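In Defense of the Second Pair of Hands

There is a kind of object that can't be dealt with alone, and the people who make it would rather you didn't know that until you got it home.
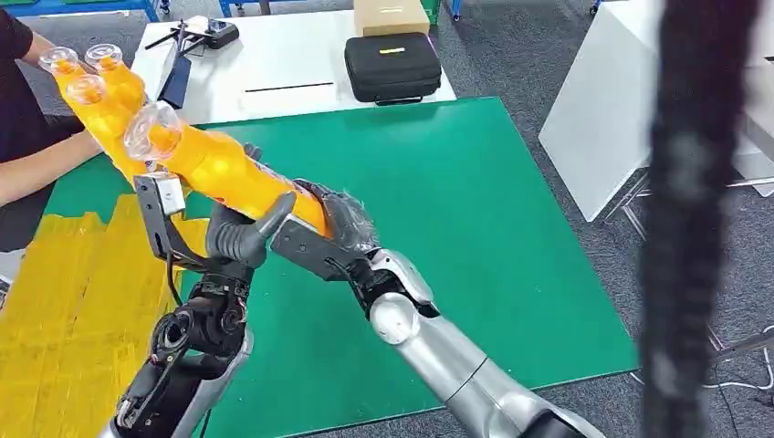
I mean the long, light, awkward thing. Heavy objects at least have some dignity. You look at a piano and you call people. But a long plastic thing weighs next to nothing, so you pick it up by the middle like a fool, and one end goes down while the other goes into the light fixture. Add a few cups or knobs or little feet along its length, all of which need to end up pointing the same way, and you have an evening.

My own education in this came from a bird feeder. It was sold under the name Rilgate, it was as long as I am tall, and the instructions showed one cheerful outline of a person holding it level with one hand while attaching parts with the other. I have studied that outline. It has no elbows. I think this is how it was done.

I held out for most of an afternoon. I tried the feeder across two chairs, where it rolled. I tried it between my knees. I tried leaning it in a corner, and it slid down the wall slowly enough that I could watch it the whole way. Finally I went next door and got Hui-mei Man, who took hold of the far end and stood there looking at the hedge while I did the rest. It took less time than finding my shoes had.

She did nothing, in the sense that if you had asked her to list what she did she would have said "held it." And yet holding the far end is a skill, and people vary in it enormously. My brother-in-law holds the far end the way some people ride in the passenger seat. He lifts when he thinks you should be lifting. He turns it a little to get a better look. Mei-kuen Sin, with whom I once put up a very long curtain rod, talks so well while holding that her end sinks an inch per story, and her stories are worth it, but the rod is still crooked and I think of her cousin's wedding whenever I close the curtains.

A good holder puts one hand out near the tip and the other somewhere underneath, and then is furniture. That's it. I have met maybe two.

What bothers me is how hard we now work to avoid asking. There is a whole aisle of clamps, stands, props and suction things whose purpose is to spare you from knocking on a door. I own a Gajewski bench clamp that cost more than the feeder. It's a fine clamp. It has never noticed that I was about to put a piece on backward, and Hui-mei did, and said so, still looking at the hedge.

I'd like the boxes to be honest. They can tell me the thing is dishwasher safe and that the bag is not a toy. They could spare one line for "get somebody." Until then I'm keeping on good terms with next door. In July she's putting up an awning, and I have been told which end is mine.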